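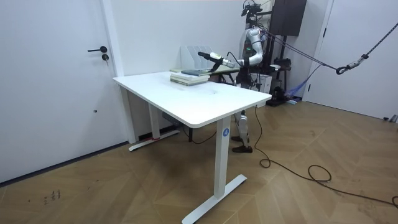 Desk corner with the books, Room 13.

Workstation and floor check, Room 13, Stivau building
Checked by: Ignacio Palacios
Date: Oct 28, 2020

1. Desk stable, no rocking — OK
I leaned on every corner of the white standing desk and it didn't budge. Lovely.

2. Desktop surface sound — OK
Faint scuffs, nothing you'd catch a sleeve on. Rounded corners too, so my hip is grateful (the old desk in Room 5 got me twice in August).

3. Items kept back from the front edge — OK
Books are at the rear left corner and most of the top is free. Please keep it that way!

4. Desk height adjustment — SEE COMMENT
Goes up fine, but grumbles a bit on the way down. I've asked Baltis to have a look, job 97.

5. Floor free of trip hazards — SEE COMMENT
The wooden floor is in good nick, and I do like that herringbone. I'd still like the blue mesh by the right wall hung up, and the small white box moved somewhere feet don't go.

6. Rope and carabiner — OK
Tag read, gate closes properly, no fraying that I could feel. Next proper inspection is with Julolach.

7. Door opens fully — OK
Swings freely and shuts without a shove.

8. Lighting at desk height — OK
Bright enough for me to read the small print on my own form, glasses off.

Two comments to sort out, then — I'll pop back in 22 days and tick them off.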